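Apuntes de la sesión 6: cómo leer una calle romana en ruinas

Arqueología clásica para viajeros y curiosos
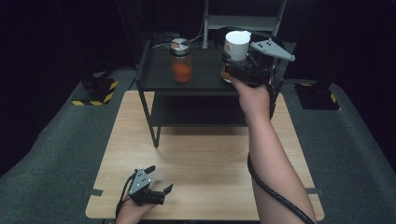 Decha Yensuk me escribió el miércoles por la noche que no entendía por qué dedicamos tanto rato al pavimento, si lo que todo el mundo va a ver son las columnas y el teatro, y que en su viaje el guía despachó la calle principal en medio minuto. Pues mira, Decha, te contesto aquí y así me sirve de arranque para todos.

Las columnas se ven solas. Te plantas delante, levantas la cabeza y ya está, maravilla. Pero muchas de las que vemos hoy en pie las volvieron a levantar en el siglo XX, con tambores que estaban tirados por el suelo y a veces con bastante cemento por dentro. El pavimento, en cambio, suele llevar donde está desde que lo pusieron (o desde la última reparación antigua, que también nos interesa mucho). Por eso yo siempre empiezo mirando al suelo, aunque quede raro y te tropieces con los demás turistas.

Lo básico de vocabulario, que luego lo mezcláis. El cardo es la calle que va, más o menos, de norte a sur. El decumano, de este a oeste. Digo más o menos porque el terreno manda: si hay un río o una ladera, el trazado se tuerce y nadie en la Antigüedad se echaba a llorar por eso. Cuando hay varias calles paralelas, a la más importante le ponemos el apellido "máximo". Y ojo, que en muchas ciudades de Oriente la etiqueta es nuestra, de los arqueólogos – no sabemos cómo llamaban los vecinos a su calle.

Ahora, en qué fijarse.

Primero, la colocación de las losas. En bastantes calles las veréis en diagonal respecto al eje. Una explicación habitual es que así las ruedas no coinciden todo el rato con la misma junta y el desgaste se reparte. A mí me convence, pero hay quien piensa que pesaba más la costumbre del taller. Apuntad las dos.

Luego, las rodadas. Esos surcos tan fotogénicos son de carros, sí, pero no siempre de época romana. Una calle puede seguir en uso varios siglos después de que desaparezca la administración que la construyó. Si los surcos pasan por debajo de un muro tardío, son anteriores al muro. Si lo esquivan, pues ya sabéis. Este razonamiento tan tonto vale oro y en el examen de campo del año pasado se lo saltó media clase.

Las tapas de registro. Debajo de una calle columnada suele ir la cloaca, y de vez en cuando aparece una losa redonda o con agujeros. Buscadlas, que son preciosas y casi todo el mundo las pisa sin mirar.

Y los bordillos y las aceras. A veces cambia la altura de golpe delante de un edificio concreto, o se interrumpe el pórtico, o las columnas crecen de pronto. Eso es publicidad, literalmente: la fachada de un templo o de un mercado queriendo que la veas desde lejos.

Sobre los capiteles no me extiendo porque los vimos en la sesión anterior. Recordad solo que encontrar jónicos y corintios en la misma calle no es un error, suele indicar fases de obra distintas. Primero se hace un tramo, más adelante hay dinero (o un benefactor con ganas de inscripción) y se ensancha o se rehace otro.

Un apunte sobre los terremotos, que salió en el debate y lo dejé a medias. Cuando varias columnas están caídas en paralelo y en la misma dirección, la tentación es gritar "¡terremoto!". Puede ser. También pudo empujarlas un muro al ceder, o pudieron tumbarlas para aprovechar las grapas de metal. Mirad los agujeros en las juntas de los tambores antes de decidir nada.

Para practicar en casa: coged el plano de la ciudad que os tocó en el reparto y marcad 7 puntos de la calle principal donde cambie algo (anchura, orden de las columnas, nivel, lo que sea). Para cada uno, una frase con lo que se ve y otra con lo que creéis que significa. Por favor, en dos frases separadas – mezclar observación e interpretación es el vicio número uno de este curso, y yo la primera.

Me preguntabais también cuánto se tarda en recorrer una de estas calles como es debido. Para una de roughly 1.000 pasos, toda una mañana con libreta. Id a las ocho, con la luz baja, que es cuando se marcan los surcos y las letras gastadas. A mediodía el suelo queda plano y blanco y no se ve nada.

La próxima sesión, puertas y arcos. Traed el plano.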